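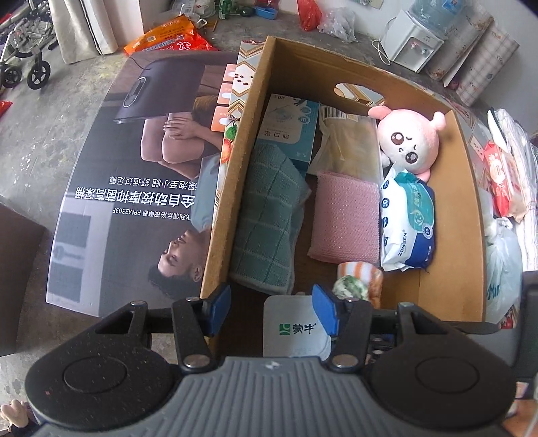
Elisa Dal Bello

Rindix will buy 47 more hand-held grippers for its household packing work, the company said Wednesday, and will put off its order for fixed arms until the next budget year.

The grippers come from Zerora and cost $734 each with spare finger pads. Delivery to the Vindincombe site is set for May. Nine units are being held back as replacements, and the rest go straight to the packing crews.

Mohandas Pillai, who runs equipment planning at Rindix, said mixed boxes drove the decision. A towel, a milk carton and a plush doll can all end up in the same cardboard box, and he wants more hours on that kind of load before paying for arms.

"We had money for one or the other," Pillai said. "Pads wear out and screws need checking, so I also asked for a parts line this time."

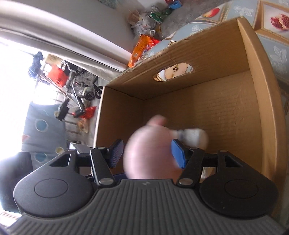 Warehouse & Equipment

Parts and repairs will take up 70 percent of what is left in the budget after the purchase. The remainder covers training and a trial license for Vik, the software Rindix plans to use for tracking tool hours. Bids for the fixed arms will reopen after the trial.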